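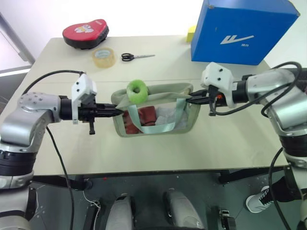

A pale green fabric tote, the kind that is easy to freshen up at home.

How to Wash and Care for Fabric Tote Bags

By Anatole Jacquet, 5/8/25

I love a good tote bag! Mine go to the market in Flornmont, to the library, to the pool, and they come home with crumbs, leaf bits and the odd smear of peach in the corners. A wash takes very little work and the bag feels like new again, so let's get into it.

Start by emptying the bag completely. Turn it inside out and shake it over the sink or out the back door, then run a lint roller along the bottom seam (that seam holds an amazing amount of sand). Check the care tag if there is one. Plain cotton is easy. Bags with printed art, leather handles or a stiff cardboard base need hand washing or just a damp cloth.

Treat stains before the whole bag gets wet. Mix a squirt of dish soap with a little cool water, dab it on, and work it in with an old toothbrush. Grease spots like to be left alone for a while with the soap on them. My old Bumstead grocery tote had a salad dressing stain I'd given up on, and two rounds of this took it right out!

For hand washing, fill a basin with cool water and a spoonful of mild detergent. Swish the bag, press it down, let it soak, then rinse until the water runs clear. Don't wring the handles, they twist and never quite hang the same way.

For the machine, use a cold gentle cycle with similar colors. I put mine in a mesh bag so the straps don't tie themselves around everything else. Skip the bleach, and skip the dryer too. Cotton that hasn't been preshrunk can come out noticeably smaller, and I have a Hadadico bag that now fits one paperback. 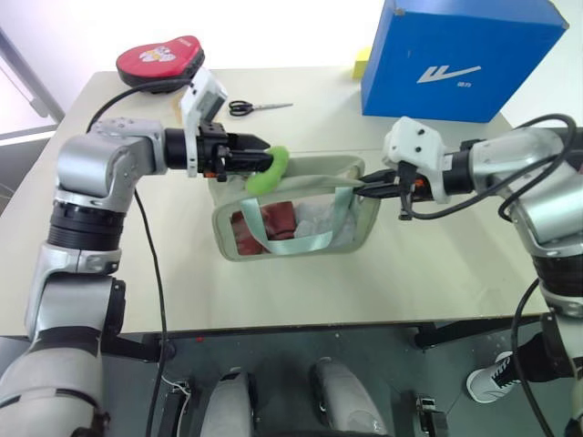

How often should I wash a tote bag?

Once a month is fine for a bag you use for books or clothes. Wash a grocery bag every week or two, and right away if meat juice or milk has leaked in it.

Drying is the fun part, especially on a breezy day. Reshape the bag while it's damp, smoothing the seams with your fingers, and hang it upside down by the bottom corners. Keep dyed bags in the shade. If you want it crisp, iron it inside out while it's still a little damp, and go around any print.

Store your totes flat or rolled, fully dry, somewhere with a bit of air. I roll mine and stand them up in a drawer, with the big Le Goff one at the back for beach days.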